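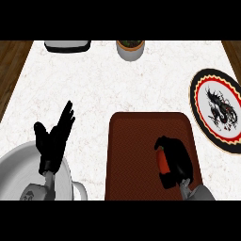 The second movement is the one that got me. I'd put the disc on while sorting bills, expecting pleasant background music, and four minutes in I was sitting on the floor with the booklet in my lap, wondering how a string trio this good had stayed in a drawer for so long.

The composer is Tiburcio Lozano, and the group playing him is the Moynihan Trio, who have spent the past two years learning everything he left for violin, viola and cello. There are 7 trios in all, and the new set on the Mullow label has the first four, with the rest promised for May.

Lozano earned his living as a theatre violist and wrote at night, and you can hear both halves of that life. The viola gets the best tunes (hooray!) and the fast movements have the timing of someone who had watched a lot of comedy from the pit. The Trio in D minor opens with a cello line that keeps trying to finish and keeps being interrupted, and when it's finally allowed its last three notes the effect is glorious.

The manuscripts run to 700 pages, many of them pasted over with second thoughts. Cellists will want to know that the trio went back to his first version of the G major finale, which is longer and a good deal harder. I think they were right. The printed ending always sounded a bit polite to me, and this one goes off like a kettle.

They play on gut strings with very little vibrato, and the sound is grainy and warm, with plenty of air around it. The recording was made in the old grain hall at Flinen, which seats 200 and has a wooden ceiling that flatters the low notes. Turn it up for the slow movement of the A major, where all three players drop to almost nothing and you catch the bow hair on the string.

My one grumble is the booklet, whose notes on the F major are over in a paragraph. It's the strangest piece here, a set of variations where the theme arrives last, and I'd happily have read several pages on it. I've played it every morning this week.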